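Demonstration collection (robot learning) 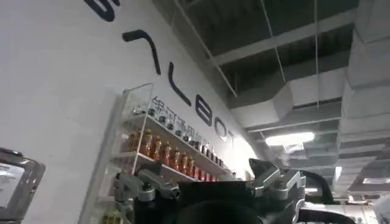 Neema Mosoti

Demonstration collection is the gathering of recorded examples from which a learning system derives a control policy for a robot. Each example, called an episode, pairs sensor readings with the commands issued at the same moments. The term covers the recording itself, the labeling of episodes and the removal of unusable ones.

Methods

In teleoperation, a person drives the arm through a second arm, a handheld controller or a similar input device. In kinesthetic teaching, the person moves the arm directly by hand — a simpler method, but one that tends to put the operator's hands in view of the cameras. Scripted collection uses a fixed program and is mostly limited to repetitive motions.

Wrist camera

A camera mounted at the wrist or gripper moves with the hand, so the fingers keep much the same place in every picture while the surroundings change. At a display of small bottles, a low viewpoint can place the shelves between the two finger brackets, with wall lettering and ceiling ducts filling much of the remaining view. Such backgrounds are usually kept. A policy trained against a single plain background may fail when the robot is moved.

Rows of similar containers present a separate difficulty. Neighboring items differ little in outline, and clear glass takes on the color of whatever stands behind it. Bright overhead lights add glare. Operators are commonly told to vary the item chosen and the starting position of the arm between episodes.

Episode format

The Listamora format, described by Mutua Gachanja and Chepkoech Mussa, stores pictures, joint positions and gripper opening on a shared clock. Its retail set holds 2,533 episodes, of which 1,000 carry a written instruction. Two reviewers mark each episode as complete, partial or failed. Partial episodes are retained with their labels; episodes with dropped pictures are deleted.

Limitations

Recorded examples reflect the habits of the operator, including pauses and needless corrections. Long pauses are often trimmed before training, although trimming can also remove the moment at which the fingers settle on an item.

See also: Imitation learning; Teleoperation; Urari (software)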